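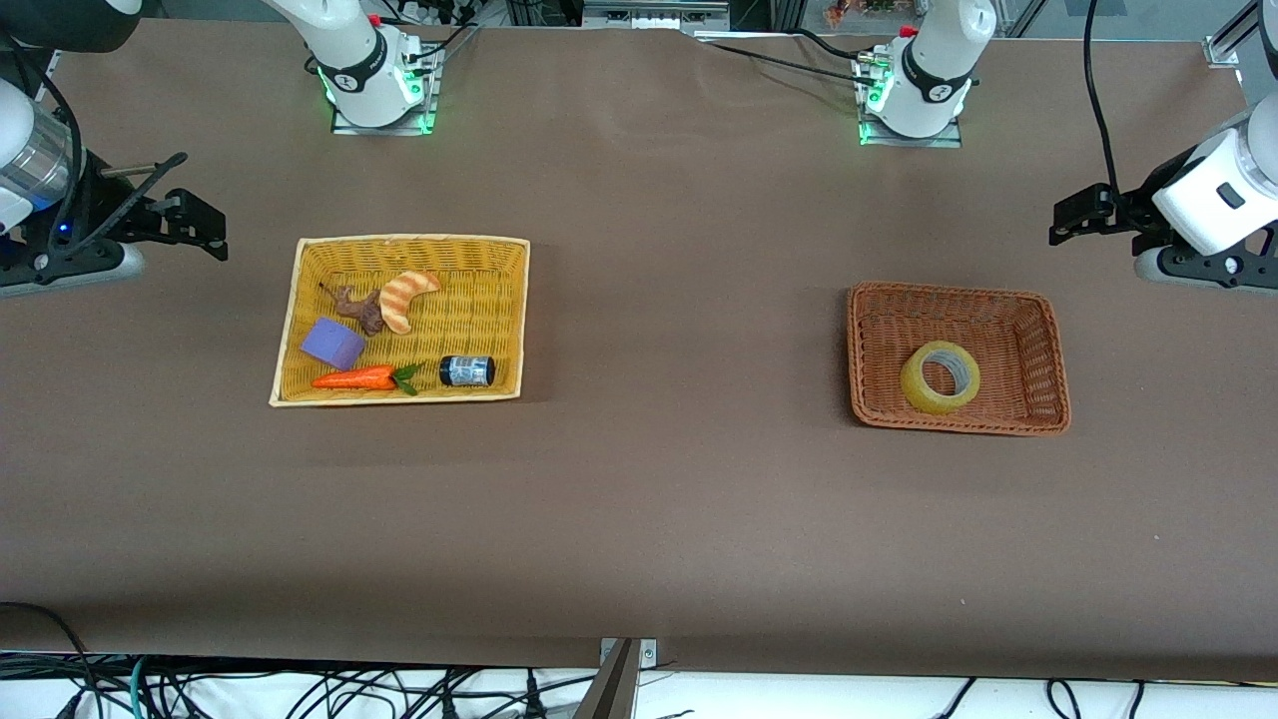 Woven baskets, left and right, on a brown tabletop.

Reading time: 4 minutes

To: Regional Collections List
From: Marlene Schmieder, Loans and Registration, Vokwood Museum Service
Date: October 12, 2026
Subject: Re: Basketry loans, return dates and Pirkura records

Dear colleagues,

I am writing in reply to the message from Tarık Sönmez, which is quoted in part below. Several member museums have sent me similar questions directly, and it seems better to answer them on the list.

> On the basketry loans, could the Museum Service please confirm three points. First, whether the return date for the current season remains the end of November, as the loan agreements state, or has been moved, as was suggested at the Nerkadstead meeting. Second, whether borrowing museums are expected to update the Pirkura record themselves when an object is moved within the building. Third, who pays for crates.
>
> We have 40 objects on loan at present, most of them field and market baskets, and our store is due to have its floor repaired. I would prefer not to move everything twice.
>
> Tarık Sönmez
> Nerkadstead Town Museum

On the first point, the return date has not been moved. What was discussed at Nerkadstead was a proposal to allow a second season for museums that ask for it in writing. That proposal has been accepted. A museum that wishes to keep its loan for a second season should write to this office before the present agreement ends, giving the loan number and the name of the person who will be responsible for the objects. A museum that does not write will be expected to return its loan by the date in its agreement.

Mr. Sönmez's floor repair is a separate matter. The agreement allows objects to be brought back to the Vokwood store for a short period while work is being carried out, and this does not count as a return. Please telephone before arranging it, as the receiving bay is shared with the costume collection and is often full.

On the second point, the answer is yes. The borrowing museum should change the location field in Pirkura on the same day that an object is moved, even if it has only gone from one shelf to another. At the last audit we checked 193 basketry records against the shelves. The most common fault was a location that had been correct when it was entered and had never been changed again. Staff who do not have a Pirkura login may send the change to this office by email, and we will enter it.

I would also ask members to stop using the notes field for condition remarks. These belong on the condition form, where the conservator will see them. A remark such as "handle loose" in the notes field does not reach anyone, and in two cases it was found only when the object came back. The form has a box for handles, rims and bases, and a box for signs of insects. Please complete both boxes, writing "none seen" where that is the case.

On the third point, crates are paid for by the Museum Service on the outward journey and by the borrower on the return. Crates made by Polat for the outward journey may be kept and used again, provided that the foam is clean and the lid still closes fully. If a new crate is needed, Polat will quote directly to the borrower. The quotation should be sent to us before the order is placed so that the inside measurements can be checked. The large potato baskets are wider at the rim than the figures in the old printed catalog suggest.

Two further matters have been raised by other members.

The first is the printed catalog itself. It lists 1253 objects, and the online register now holds 1743. The difference is made up of gifts received after printing, together with the fishing gear that was formerly listed under boats. The printed numbers remain valid, but members should not assume that an object missing from the book is missing from the collection.

The second is handling by school groups. Objects from the main collection may not be used for handling sessions. The service keeps a separate set of modern willow and rush pieces for this purpose, which can be booked through the education desk. They may be picked up, passed around and filled with apples if the teacher so wishes. Please return them dry.

Requests for a second season should be marked "Basketry" in the subject line. I will confirm each one in writing. Members who have already spoken to me by telephone should still write, as I cannot amend an agreement on the strength of a call.

Yours sincerely,

Marlene Schmieder
Loans and Registration
Vokwood Museum Service

3 comments

R. from the coast: Thank you for clearing up the fishing gear. We had been looking for the eel traps under "boats" all summer.

heathmuseum: Does the second season also cover the straw bee skeps, or are they on a different agreement?

Loans desk: The skeps are on the agricultural agreement, which has its own dates. Please check the first page of your copy.

Contact the list office | Copyright Vokwood Museum Service | Back to top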